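Chapter 6
Writing the Blurb for an Audiobook

I wrote my first audiobook blurb one April, in a kitchen, with a cold cup of coffee and no clue what I was doing. The book was Gornmont, a big messy family romance, and I did what most beginners do: I told the whole plot! All 300 words of it, right up to the wedding. Tamás Veres, who ran the catalog at Jillirico, sent it back with one line on top: "So why would I listen now?"

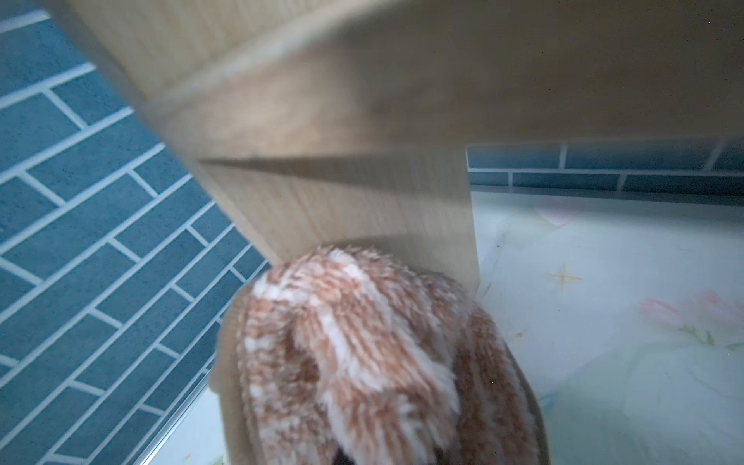 I sulked for an evening and then cut it down to 32 words. Who is in trouble, what they want, what's in the way. I left the wedding out, and the cousin, and (this one hurt) the horse. That's the shape we'll be working with for most of this chapter, so get used to the idea of throwing away things you like.
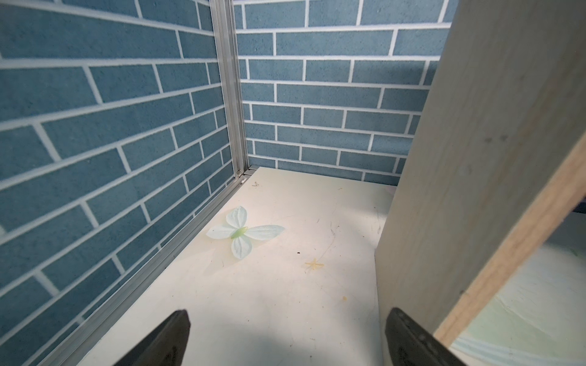 Then there's the narrator. Print blurbs don't have one to worry about, but plenty of listeners shop by voice first and story second. Etelka Jakab read Gornmont, and her fans would have followed her through a tax manual. Put the name up high, spell it right, and say something about how the person sounds if you have room.
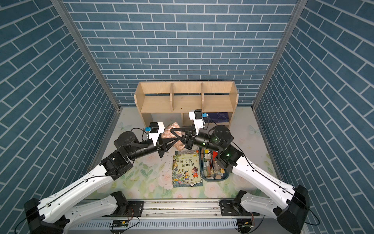 A blurb for audio also has to do some of the work a printed book does just by sitting there. People wander past, something catches their eye, they pull it out and flip a few pages. Think of the dark navy book standing in the lower part of that pale wooden bookshelf: its illustrated cover is faint, but you could still pick it up and weigh it in your hand. Your listener gets a thumbnail, a running time and whatever you wrote.

Before you read on, find an audiobook you love and write its blurb in 20 words. Keep the page. We'll be fixing it in section 6.2.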